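Shared Furniture and Fittings Forum, Etton and District Libraries
Topic: Timber or laminate for the study tables at Kinnear

Linnea Amundsen wrote:

Members are invited to comment on the replacement of the study tables at the Kinnear branch. The present tables were purchased second-hand and have reached the end of their useful life. The branch seeks 25 new tables, with delivery before the summer reading program begins. Two options remain under consideration: solid timber with an oil finish, and laminate on a particleboard core.

The quotations received to date favour laminate on purchase price. The timber tables are quoted at $830 each, excluding freight. The laminate quotation is lower by a considerable margin, although it does not include levelling feet and the supplier has yet to confirm the edge treatment. I would ask that responses address maintenance and service life in particular. Matters of colour have been dealt with in a separate topic and need not be reopened here.

Submissions close on October 13, 2021.

Howard Rowbotham wrote:

I wish to record my support for timber. The Flarden branch installed oiled timber tables when the reading room was extended, and they remain in daily use. Pen marks, cup rings and shallow scratches have been removed by local sanding and re-oiling, carried out by our own staff. A laminate top which has been scratched through to the core cannot be treated in this way and must be replaced.

Attention should also be given to the appearance of the room as a whole. Kinnear has grey flooring throughout, and a timber surface provides some warmth against it.

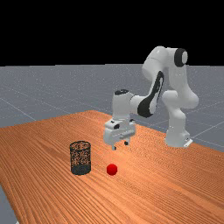

Wooden tabletop, computer rendering.

I would further note that the Flarden tables were supplied with tops of generous thickness. Should the timber option proceed, the specification ought to state a minimum thickness, and it ought to state the species. The quotation attached to the opening post refers only to "hardwood", and that term covers a very wide range of products at a very wide range of prices.

Monique Hoarau wrote:

With respect to the previous contributor, the experience at Flarden is not readily transferred to Kinnear. Flarden closes at five. Kinnear is open until nine on four evenings of the week and hosts the homework club, the chess group and the tax help sessions at the same tables. Oil finishes require a curing period during which the furniture must be withdrawn from use. I have asked twice in other topics how long the Flarden tables are out of service for each treatment and have not received an answer.

The cleaning contract is also relevant. The contractor currently uses a general purpose spray on all hard surfaces. Repeated application of such a product to oiled timber dulls the finish and raises the grain. A separate procedure would have to be written into the contract, and the contractor would be entitled to seek a variation.

My preference is for laminate with a solid timber edge. The edge is where laminate tables usually fail, and a timber lipping addresses that weakness at a modest cost.

Howard Rowbotham wrote:

I accept the point regarding the curing period and apologise that the earlier enquiries were overlooked. The Flarden tables are treated in two groups during the January closure. Each group is unavailable for two days. Small repairs are done in the late afternoon and the table is returned to use the following morning.

I do not accept that the cleaning contract presents a serious obstacle. The procedure in use at Flarden is a damp cloth followed by a dry cloth. It occupies half a page.

As to desktop accessories, our practice has been to fit a felt pad to anything that stands permanently on a table, including pencil holders and lamp bases. Metal items placed directly on oiled timber can leave a dark ring if moisture is trapped beneath them, and the tannin-rich species are the most susceptible.
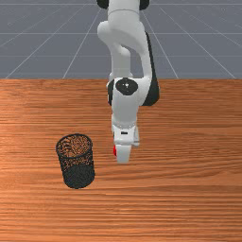
Lovisa Fjeld disagreed on the matter of felt pads, and wrote that at Davov they had collected grit within a few weeks and scratched the surface they were meant to protect. Cork discs had been adopted in their place and had given no trouble, provided that the adhesive was suited to metal. Her branch had no objection to timber in principle, but asked that the cost of re-oiling be shown in the operating budget and not absorbed by branch staff as unpaid additional duties.

Gemechu Shiferaw wrote:

I have been asked to comment on service life. The depreciation schedule applies the same period to all tables regardless of material, and the schedule is therefore of little assistance in choosing between the two. The repair register is more informative. It contains 97 entries for tables across the network, of which 37 concern lifted or broken laminate edging. Entries for timber tops are few, but so are the timber tables, and I would caution members against drawing a firm conclusion from them.

The register does not record the cause of damage. Several of the edging entries relate to a single delivery that was stored in a damp room before installation, and these should probably be set aside.

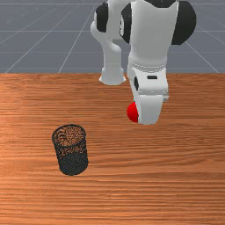

There is in addition the question of disposal. Worn timber tables have been sold at the end of their life, whereas laminate tables have incurred a tipping fee. The sums involved are small. They do, however, fall on opposite sides of the ledger, and a whole-of-life comparison ought to include them. I have prepared a worksheet for this purpose and will circulate it to members on request.

If the laminate option is adopted, I would support the timber lipping proposed by Monique Hoarau, subject to a sample being inspected first.

Linnea Amundsen wrote:

I thank members for their contributions. Both suppliers will be asked to provide a sample top, together with written cleaning instructions. The timber supplier will also be asked to nominate a species and a thickness. The samples will be kept at the Kinnear service desk, where staff from any branch may inspect them. No decision will be made until they have been in ordinary use for two weeks.

Reader comments (3)

quietfloor
I use the Kinnear tables most evenings. My only request is that the new ones do not wobble. The material is of secondary importance to me.

m_pettering
Could the samples be placed where the public can see them as well? Some of us have worked with timber and would be glad to offer an opinion.

Linnea Amundsen
In reply to m_pettering: the samples may be viewed by the public during opening hours. Written comments may be left at the service desk. Levelling feet are now a requirement for both options.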